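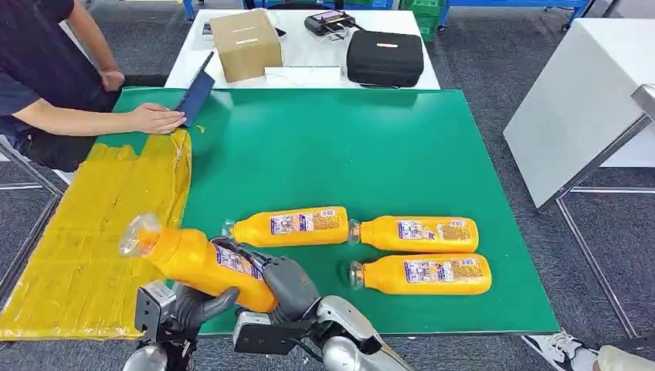 Zirneo brings back its Lastham bolt-action with a new trigger and a shorter bolt lift

9th May

Zirneo will start selling a new version of the Lastham, its bolt-action hunting rifle, before the end of the summer. The old model went out of production in December, and many dealers had believed that the name would disappear with it.

The barrel and the stock shape stay almost the same as before. The changes are in the action. The bolt now has three lugs in place of two, so the handle needs a shorter lift and leaves more room under a large scope. The trigger is also new. It can be adjusted from outside with a small key, without taking the rifle out of the stock, which owners of the old Lastham have requested for many years.

"We did not want to change a rifle that people like," said Estela Salinas, who leads the long gun department at Zirneo. "But the trigger was the first thing that many customers replaced after buying, and for us this was not a good sign."

The magazine is still detachable and still made of steel. Magazines from the old model will not fit, and Zirneo confirms that it will not produce an adapter. Owners who wish to keep the old rifle can order spare magazines while the stock lasts. 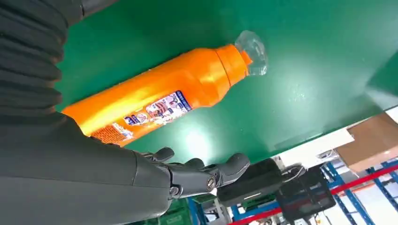
First rifles and calibres

The first series is limited to 1,000 rifles, all in .308 Winchester and all right-handed. A left-handed version is planned, but the company gives no date for it. Other calibres should follow in the next 12 months, starting with 6.5 Creedmoor.

Each rifle is tested at 100 metres before it leaves the factory, and the target is delivered in the box. The walnut stock is supplied by Patrício, the same workshop as before. A synthetic stock, called Mustau, will be offered later at a lower price.

Celeste Calado, who sells hunting rifles and has already tried a pre-production Lastham, finds the bolt a little stiff in the first part of the lift. She expects it to become smoother with use, as it did with the older model. She is more critical of the safety, which still has only two positions and does not lock the bolt.

The price has not been announced. Dealers can place orders from next month, with a maximum of 6 rifles for each shop in the first delivery.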